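Notes for Week 3: Everyday Objects and the Stories We Tell About Them
Fraser Menzies, July 2023

Most popular histories of tableware run on one kind of sentence: the shape changed because people needed it to. Be suspicious of that sentence. It is usually written by someone looking backward from the drawer in their own kitchen.

Take the Lamont reading. It says the extra tine was added so that small food would stop falling through. Maybe so. But Lamont gives no diary, no maker's letter, no bill of sale. Of the 37 footnotes in the chapter, 20 point to other books that make the same claim and cite each other.

Astetti is more careful and still overreaches. She counts 94 forks in estate lists and treats the lists as if they showed what people ate with. An estate list shows what was worth writing down. Cheap forks of wood or bone would often be left off.

Ask of any "need" story:
- Who wrote it, and how long after?
- Would a different shape have been explained just as easily?
- What did people do who never owned the thing?

The four-tine form is so familiar that it passes for the natural one.
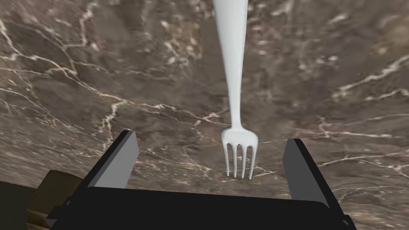 Fig. 1. Plain white fork, four tines, computer rendering.

Sukholm's answer is fashion, plus what the toolmakers found easy to cut. I don't fully buy that either, but at least it could be checked. Read pages 20 to 37 before class and bring one claim you think is unsupported.

Questions about the reading: see F. Menzies after class. Copyright F. Menzies. Back to top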